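新闻稿

Bovuveck推出“Skeder”餐桌收纳计划，先请大家承认桌上有一台烤面包机

公共展示一月起在Droltport开放，免费入场，可以带孩子，也可以带对收纳持不同意见的家人

【Droltport讯】家居用品公司Bovuveck今天宣布，旗下餐桌收纳计划“Skeder”将于一月在Droltport与公众见面。计划包括一场为期一个月的餐桌展示、一册家用摆桌手册，以及每晚七点的收桌演示。公司希望借此讨论一个每个家庭都处理过、却很少有人处理完的问题：一张桌子上究竟应该放多少东西，以及吃完以后这些东西该去哪里。

Bovuveck做餐具和小型收纳用品多年，向来在产品说明书里印着一张干干净净的桌子：一只碗，一双筷子，一束看上去刚从别人花园里剪来的花。这张照片用了许多年，客服部门收到的来信也陆续寄了许多年，来信的内容大体一致，问那张桌子上的其他东西放到哪里去了。

“我们一直没有好好回答过这个问题，”Skeder计划负责人Brayden Pelletier表示，“摄影师把其他东西放到了画面外面的地板上。这个办法对消费者的帮助有限。”

一票之差的多数

筹备Skeder期间，公司向1380户家庭发出问卷，并收回了全部答卷，内部对此颇感意外，后来才想起每份答卷附赠一块抹布。

问卷只有一页，问的都是小事。其中一题是：“您的餐桌上是否有一件不吃饭时也留在那里的电器？”回答“有”的家庭为691户，比半数多出一户。按照公司一贯谨慎的作风，市场部原本打算在宣传中写“半数家庭”，Pelletier坚持写“多数家庭”，理由是多数就是多数，哪怕那一户填问卷的时候正好在等面包。

在这691户当中，最常被提到的电器是烤面包机，其次是热水壶。再往后的答案开始变得私人：有人写了缝纫机，有人写了一台只在换季时才响的除湿机，还有一户写的是“我先生的打印机”，字迹很用力。

问卷的另一题请受访者写出餐桌上停留时间最长的一件物品。得票靠前的有调味瓶、纸巾盒、没有拆的信、拆了又装回去的信、一只找不到盖子的盒子，以及那只盖子。Bovuveck对以上物品一律不作评价。公司在自己的会议桌上做过同样的清点，结果没有公布。

展示的内容

Droltport的展示设在旧港务楼底层，入口在面向码头的一侧。展厅不大，墙是白的，灯光与普通人家的厨房接近，也就是说，有一盏略微偏黄。设计团队曾经提出换掉它，后来在预算会上被说服了。

整场展示沿着一顿饭的顺序展开，分为备餐、上桌、吃饭和收桌几个区域。观众可以坐，可以碰，可以把东西挪到自己认为正确的位置。工作人员每天闭馆后会把它们挪回来，第二天早晨九点重新开始。Bovuveck认为这样安排最接近家庭生活的真实情形。

备餐区讨论的是切好的东西放在哪里。多数人的做法是先放在砧板的一角，砧板满了以后放进碗里，碗用完以后放进本来要用来盛菜的盘子，到了盛菜的时候再去洗碗。展区提供几种小容器，让观众试着在下锅之前把配料分开。旁边有一份给左撇子的摆法，由公司里唯一一位左撇子设计师完成。她在审稿时把其余各页的摆法也批评了一遍，意见已经采纳。

上桌区讨论的是圆盘和方桌之间长期存在的矛盾。圆盘好看，摆在桌上总有几处边角浪费；方盘省地方，放进水槽又总是卡住。展区没有给出结论，只在桌面上用胶带标出几种常见尺寸，请观众把盘子放上去，看看手肘还剩多少空间。小朋友在试展期间普遍认为手肘不需要空间。

吃饭区有两排座位，请观众坐下来，从自己的位置出发，伸手去够桌上的盐。这项测试是Pelletier提出来的，最初只打算用在内部，后来发现同事们每次做完都会开始谈论自己小时候吃饭坐在哪里，一谈就是半个下午，于是决定交给公众。桌边贴了一张小纸条，提醒大家盐只有一罐，请不要在别人伸手的时候发表感想。

收桌区是整场展示里最大的一块，也是唯一带水龙头的一块。每晚七点，工作人员会在这里演示如何在两趟之内把一张四人餐桌收完。第一趟收盘子和剩菜，第二趟收其余的一切。“其余的一切”在手册里占了整整一章。

分格盘的问题

Skeder计划中讨论最多的一件器皿是分格盘。

拥护分格盘的人认为，豆子归豆子，汤汁归汤汁，世界应该有几道清楚的边界。反对的人则认为，吃到最后反正都要混在一起，何必为此多洗几道沟。两派在公司内部争论了数月，期间食堂换过一次餐盘，又换了回来。

Skeder手册的建议很朴素：颜色相近的东西不要放在相邻的两格；汁水多的放在靠近自己的一格，端起来的时候心里有数；不知道放什么的那一格，可以先空着。有读者在试读后来信询问空着的一格能否用来放手机，编辑部的答复是可以，但是请记得哪一格刚才放过番茄酱。

手册还附有一份“豆类摆放须知”，篇幅不长。之所以单列，是因为豆子在试展期间展现了惊人的移动能力。参加试展的工作人员在展厅清洁时，在离桌子最远的墙角发现了一颗绿豆，此后每次搬动展柜都会再发现一颗。须知的第一条因此写道：先放盘子，再放豆子。第二条写道：放了豆子以后，不要再调整盘子的角度。第三条是对前两条的重申，字号稍大。

肉和面包谁先上桌

问卷里有一道开放题，请受访者描述“最近一次桌上同时出现两样本来不属于同一顿饭的东西”。编辑部原以为会收到几句玩笑，结果多数家庭写得很认真。有人在吃粥的时候烤了香肠，有人给火锅配了三明治，还有人用一块牛排和一片吐司解决了周末的早午饭，并在括号里补充说，早饭的部分是吐司。

Bovuveck研究了这些答案，得出一个对设计很有用的观察：人们收纳餐桌的时候按餐次来想，真正吃的时候却只按饿的程度来想。橱柜里早餐用具和晚餐用具分得清清楚楚，到了桌上，烤面包机旁边摆着的常常是晚上的菜。

Skeder因此放弃了早餐套装和晚餐套装的分法，改为按“会不会弄脏桌子”来分。会弄脏的一类归到浅盘和分格盘，不会弄脏的一类可以直接上桌，面包屑暂时归入第二类。负责清洁测试的同事对这一归类提出了书面异议，手册在第二版中会刊登全文。

关于电线

很多来信问到电线。一台放在桌上的烤面包机总要有一根线通往某个地方，而那个地方通常在人的膝盖后面。

Skeder手册用了两页来谈这件事，内容包括如何让电线贴着桌腿走，如何避免它从椅背上方横过，以及如何在一家人都坐定之后，体面地请坐在最里面的那一位帮忙插上插头。手册同时提醒，烤面包机用完应先断电、放凉，再清理底部的碎屑；清理时请不要用叉子，也不要让自认为很有经验的亲戚用叉子。

参加试展的观众还提出了一个公司此前没有想到的问题：烤面包机应该朝哪一边。朝自己，取面包方便；朝客人，显得大方；朝墙，谁都不方便，看上去最整齐。试展的几天里，同一台机器被转了许多次。工作人员统计到第一天中午就停止了统计。

手册与印量

《Skeder家用摆桌手册》首印4000册，现场免费领取，每人一册。手册采用骑马钉装订，可以平摊在桌上，前提是桌上有地方可以平摊。封面做了防水处理，内页没有，编辑部认为读者需要保留一点紧张感。

手册共分为备餐、上桌、吃饭、收桌四章，每一章末尾留有空白，供家庭成员写下各自的意见。试读版回收时，空白处写得最满的是收桌一章，其中一册在同一页上出现了几种不同的笔迹，最后一行写着“那你来洗”。该册现已由公司妥善保存。

领完即止。如果首印提前发完，Bovuveck会在展厅门口放一本供翻阅的样书，用一根绳子系着。绳子的长度经过测量，足以走到最近的一把椅子。

桌面参考图

牛排、豆子和吐司同处一张木桌，正是来信里常见的组合，各家可以据此判断自己属于哪一派。 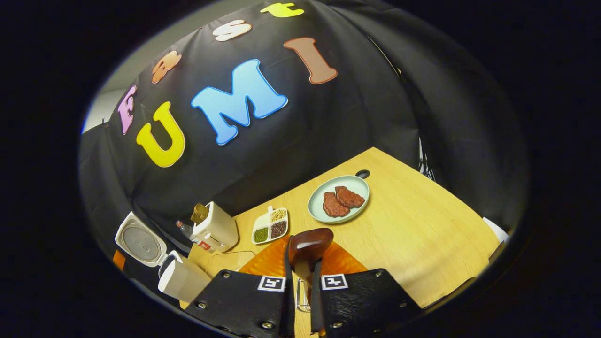 牛排装圆盘，豆子分格放，吐司留在烤面包机里。

Pelletier对这类桌面抱有相当的同情。“一盘牛排，一份豆子，一片面包，读起来已经是一份很完整的菜单，”他说，“麻烦在于每一样都要占一块地方，而且每一样都觉得自己应该放在中间。我们在家里通常的做法是让面包机让步，因为它不会说话。”

他补充说，浅色木桌对摆桌的人尤其严格，深色的豆子落上去，从厨房门口就能看见。至于两块牛排是否应该放在同一只盘子里，他表示这属于家庭内部事务，手册没有涉及。

之后的安排

Droltport的展示结束后，Skeder计划将前往Lagos。当地合作方已经提出，那里的餐桌上人更多、盘子更大，手册中“在两趟之内收完”的说法恐怕需要修改。Bovuveck正在修改。新版会加入大家庭聚餐的摆法、共用大盘的传递方向，以及客人坚持要帮忙洗碗时的应对办法，最后一节目前由几位同事分头撰写，进度不一。

公司同时欢迎公众继续来信，讲述自家餐桌上那件一直没有收走的东西。来信请写明物品名称、停留时间，以及家里由谁负责把它收走。最后一项如有争议，可以分别来信。

参观须知

展示于一月开放，每天上午九点至晚上八点，收桌演示于晚上七点开始。入场免费，无需预约。展厅内设有座位、婴儿椅和一处可以洗手的水池，水池在收桌区的左侧，请不要使用演示用的那一个。

随身物品可以寄存，也可以放在展厅的桌子上。请注意，放在桌上的物品有可能在当晚七点被作为示范收走，工作人员会在演示结束后归还。

展厅不供应餐食。码头对面有面包店和小吃摊，买来的食物请在室外吃完再进场，豆类制品尤其如此。

关于Bovuveck

Bovuveck设计和销售餐具、厨房小件及桌面收纳用品，产品包括盘、碗、分格盘、沥水架，以及一款评价两极的纸巾盒。公司总部设在Droltport，员工食堂现有长桌数张，收拾情况视当天的会议而定。

关于Skeder

Skeder是Bovuveck发起的餐桌收纳计划，由展示、手册和收桌演示组成，关注普通家庭在备餐、上桌、吃饭和收桌过程中的空间使用。计划由Brayden Pelletier负责。

媒体联络

采访申请、手册样书及展厅拍摄安排，请联系Bovuveck新闻办公室，并注明“Skeder”。希望拍摄收桌演示的媒体请于晚上六点半到场，器材请放在地上，桌子届时需要使用。

（完）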